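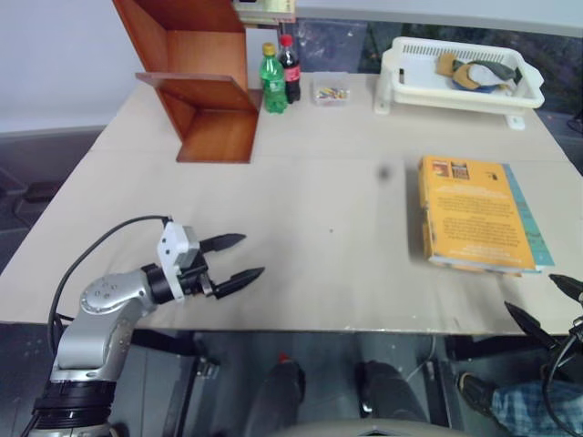

Community Help: Releases and Rights

Sending a guest mix with unreleased tracks to a netlabel

Posted by Tirta Rondonuwu

Good afternoon. I have been invited to supply an hour-long ambient mix for the Sirgate session series, to be broadcast in August. The set contains 14 pieces, of which four are my own and have not been released. One of these is promised to the Kirnik label for a compilation later in the year.

I should be grateful for guidance on the following. Does the inclusion of an unreleased piece in a mix count as a first release, and must I ask Kirnik for consent beforehand? The agreement I signed is a single page and refers only to "publication in any complete form". In addition, the series asks for a track list with start times, and several of my pieces overlap for some 30 seconds or more. I am unsure which moment ought to be given as the start.

The mix is at present a single WAV file of 514 MB. The upload form does not state a limit.

2 replies

Iason Andreadis
Member, 181 posts

The wording of your agreement is the only thing that can settle the first point, and members of this site are not in a position to interpret it on your behalf. In general terms, labels distinguish between a piece issued on its own, from beginning to end, and a piece heard within a continuous mix, where it is blended with others and usually shortened. Many labels welcome the second as early notice of a release. Others regard it as a breach, particularly if the mix is offered for download as well as streamed.

You are therefore advised to write to Kirnik before submitting anything. The message should give the name of the series, the month of broadcast, the length of the extract and whether listeners will be able to download the file. Please ask for the reply in writing and keep it with your agreement. Should the label decline, you may replace the piece or ask whether a shorter extract would be acceptable.

You should also check the remaining ten pieces. A series may hold a licence for its broadcasts – this does not always extend to an archive copy kept online afterwards. The organiser should be able to tell you which applies.

As regards the track list, the usual practice is to give the time at which the incoming piece can first be clearly heard. Where two pieces run together for a long while, list both at the same time with the word "with" between them. I followed this method for a mix built largely from Vamier recordings and no correction was requested.

Meireles_archive
Member

Agree with the above about asking first. On the file size, send them a FLAC. It will be smaller and nothing is lost. Our own form refuses anything above 3,000 MB so you would be fine with us either way, but I do not know what Sirgate allows. Put the artist name in the file name, please. We receive a great many called "final mix".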